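Nallthorpe Oral History Project
Progress update for the Pascu Fund
June 2018

Hi Stela,

You asked for something you could read over a cup of coffee, so I'm skipping the template this time and just telling you how it's going. Emilian has the spreadsheet and will send it separately once he's fixed the tab that keeps eating its own totals.

The big news is the recordings. When I last wrote we were way behind, mostly my fault (I'd booked two people per afternoon, and you simply can't do two people per afternoon when the first one brings out the photo albums). We went down to one a day and everything got better. We now have 249 finished interviews out of the 1000 we promised, and before you gasp, remember that the short ones from the church supper count under the terms we agreed on, and there are a lot more of those still sitting on the recorders waiting to be labeled. Brândușa is working through them on her evenings off. She has a system with colored stickers that I don't understand and have been told not to touch.

The mill material is by far the strongest. We went in expecting to hear about the strike, and we do hear about it, but people would much rather talk about the lunch counter across the road, who married whom, and what it was like to walk home with cotton in your hair. One woman sang us the whole of a song the spinning room used to sing about a foreman. It has eleven verses and we can only put six of them on the website!

We've also had more luck than I expected with families who came over in the seventies and eighties. Floarea Ciobanu has done nearly all of those herself, in Romanian, at kitchen tables, and then translated them too. The translations take her forever. She'll spend an hour on one word for a kind of bread. I used to worry about the hours and then I read the pages side by side with a machine version and stopped worrying. If there's any room to move money around in the fall, that's where I'd like it to go, and I'll put in a proper request for it.

Over the spring we started work on the listening walk as well, which you'll remember was the part the fund was keenest on. The idea hasn't changed: you pick up the audio at the library, you walk, and at each stop you hear two or three people talking about whatever used to be there. We have five stops written. Stop four still runs too long, and Ecaterina and I go back and forth about whether to lose the ferry story. I want to keep it. She says anyone standing still that long in October will freeze. We timed the stretch between stops two and three with three different walkers and got three very different answers, so the audio will just have a pause-here message instead of trying to match anybody's pace.

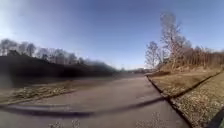
Paved path with a grassy slope alongside.

Now the less cheerful part. The old recordings we got from the Nirkumley Club are in rough shape. There are boxes of cassettes, many with no label at all, and a few are stuck to their cases. We sent a small batch out to be cleaned and copied and the bill came to $1074, a good bit more than we'd set aside. It was worth it for the two dance nights alone, but I can't do the rest at that price. I've asked Rustance for a quote on the remainder and they've been slow. If it comes in high, my plan is to pick the tapes with names on them and store the others somewhere cool until we find more money. I'd love your opinion on that before I commit.

Consent forms: all in, except for a handful where the person has moved in with a son or daughter out of state. We're chasing those by phone. Nothing goes online without a signature, so they're parked for now.

The school visits didn't happen. We had dates, then testing got moved, then it was practically summer. The eighth-grade teacher is still interested and wants to try in the fall with the kids doing the interviewing, and I like that better than what we had planned anyway.

Coming up next: finish the labels, get stop four under control, record the narration (Emilian has the voice for it and has finally said yes), and have a rough version of the walk ready for you to try in October. Wear decent shoes and bring your own headphones if you're fussy about them, the library's are pretty tinny.

Call me if the tape numbers make you nervous. I'm at the office most mornings.

Ecaterina says hello, and she'd like it noted that she's still against the ferry.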